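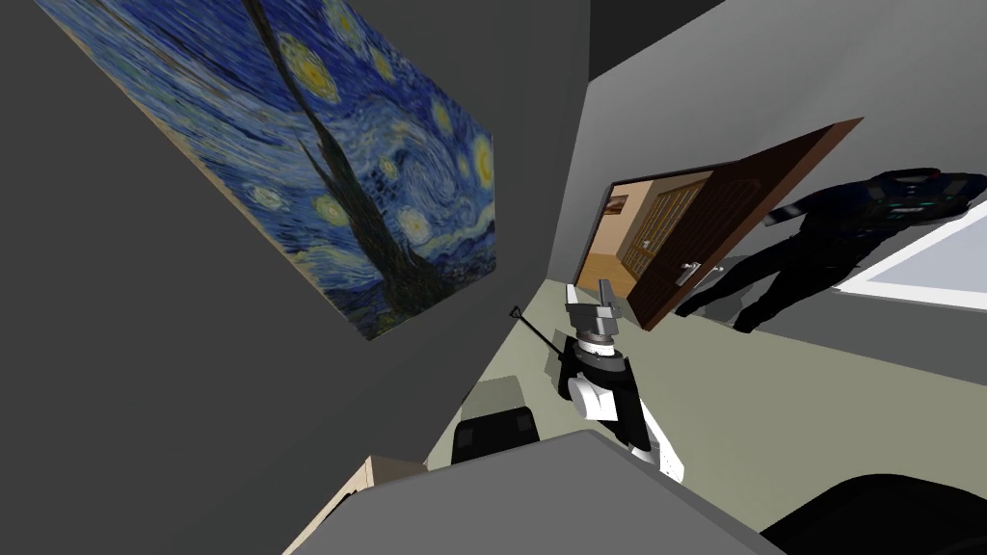

Are we still doing the bus trip to Staniforth in May?
We are, and the 40-seater is booked, so please get your money in.

Right, that was the question everyone came in with, so I've put it first. I'm doing the minutes again because I was the one with a pen.

Graham Parsons opened at 7 and got us going on the bus. It leaves from the Listton library car park, same as last year, and the fare is 4 dollars a head on top of the lunch. Graham reckons we should stop at Merkar on the way home for ice cream. I was all for it (so was the whole back row!) and it was carried.

Minutes of the last meeting: read and passed, with one fix. I'd written that the raffle made $87 when that was the cake stall. Sorry, cake people.

Money: we've got $731 in the bank after paying the hall hire. There was a bit of back and forth over whether to buy the new urn now or wait until after winter. We're waiting.

Grallotton Road footpath: still no word from the council. I've written twice and I'll write again, with a bit less "kind regards" this time. Graham has offered to ring them as well.

Newsletter: short on stories. If you've got a recipe, a garden tip or a good yarn about the old neighbourhood, send it through. Last issue's lemon slice went down a treat, though it should have said a cup of coconut, and I've had calls.

Other business: the side gate is sticking again. Lift it, then push.

We finished at 8.30 and had tea. Next meeting same time, same place, bring a plate.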